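September, just after lunch

Back on the glaze tests for the Geltstead tiles. Tayla Partington left me a note saying the Hollis batch crawled again along the edges, and she's right, I pulled six of them out of the tray and every one has that bare strip where the glaze drew back. I had been blaming dust! Now I think the slip is going on too thick, so this afternoon I thinned it with a splash more water (17 ml to the small jug, writing it down this time) and brushed two coats instead of three.

Also tried the Pader clay again. It's lovely to roll out, almost too soft, but the corners lift while it dries and I end up with little saucers. Tayla wants it under boards overnight – fine, but we only have the two good boards and both are under the Trevitz samples until those go in the kiln. 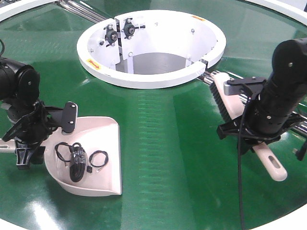
Which brings me to the kiln. The top shelf is still firing cooler than the bottom, the cones up there barely bent. I'm going to leave more space between the posts and slow the last stretch down, and if that doesn't do it I'll give in and look at the elements. Roughly 2,000 tiles to go on this order and I'd really like to stop guessing before we start the big loads.

To do: sieve the Hollis glaze again, find the other cone box (Tayla, did you take it?), relabel the blue buckets. Need more wax resist too – the jar is down to scrapings.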